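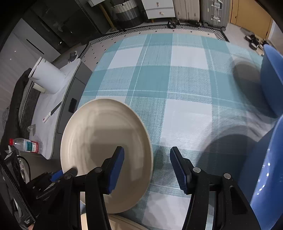

I have washed dishes for a living, briefly and badly, so when Debora said the robot people at Wurkudico were having an open day and that it involved crockery, I put my shoes on.

I'd pictured a hall, possibly with a ribbon. What I got was a plaid tablecloth, a kettle, and Ulla Saarela, who runs the demonstrations and has the patience of a kindergarten teacher. The job was plates. You work the gripper yourself, by hand, two black fingers with blue rubber pads, and the recordings go off to teach a robot arm how a person would do it. That a robot might one day handle china the way I do should worry everyone who owns china.

Ulla went first and made it look like nothing. Pads open, one on each side of the rim, close, lift, set down. Then she handed the thing over and I spent 10 minutes chasing one cream plate across the table like a man trying to pick up a coin in mittens. The trick is to tip the plate up on its edge so there's something to grab. Flat on the cloth it just sits there and lets you make a fool of yourself.

Gianni Zanetti, who had come with his sister Morena and did not want to be there, got it on his second try. He was unbearable through the coffee. Morena asked how many plates a robot has to watch before it gets the idea, and Ulla said their last batch was 179 recordings and it still went for the wrong side of the bowl. I felt a lot closer to the robot after that.

By 4 they were letting people try the bowls, which are worse. A bowl has a lip and a slope and opinions. I managed one and quit while I was ahead.

They're doing another one in March, with cutlery. Debora has already signed us both up. I told her I'd think about it, and she said the form didn't have a box for that.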